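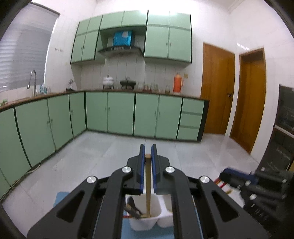 Bon, ce dépôt, c'est Miranda : le petit outil que j'ai écrit pour recaler deux pinces dans le même repère et découper les démos en gestes. Je l'ai d'abord bricolé pour moi, puis Agnes Baxter me l'a demandé, puis Valentin, alors autant le ranger proprement !

## Installation

```
pip install -e .
miranda check demos/baguettes
```

Si `check` râle sur les horloges, lancez `miranda sync` avant tout le reste (j'oublie une fois sur deux).

## Ce que ça fait

- recale les trajectoires gauche et droite
- estime l'ouverture des doigts à partir des patins bleus
- coupe à chaque prise et à chaque lâcher, sortie en `.npz`

Le jeu `baguettes` contient 799 épisodes, dont 500 relus à la main. Comptez à peu près 6 Go une fois décompressé.
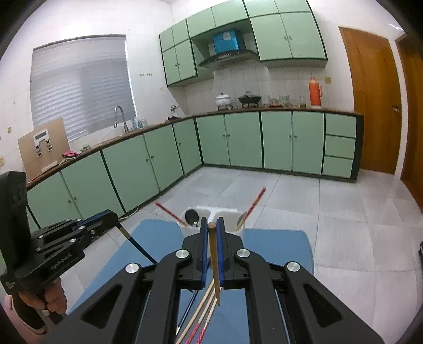 Le gros point noir reste la détection de prise. Une baguette, c'est tellement fin que les doigts paraissent fermés à vide, et mon seuil se trompe allègrement. Pour l'instant je regarde aussi si l'objet bouge avec la pince (option `--suivi`, lente mais franchement meilleure). Les baguettes rouges passent mieux que celles en bois clair, allez savoir pourquoi.

## À faire

- [ ] reflets sur le carrelage : le SLAM décroche encore
- [ ] épisode 1049 de la vieille numérotation, index cassé
- [x] export vers le planificateur de Kasun

Un bug ? Ouvrez un ticket avec le log complet, s'il vous plaît, pas juste la dernière ligne :)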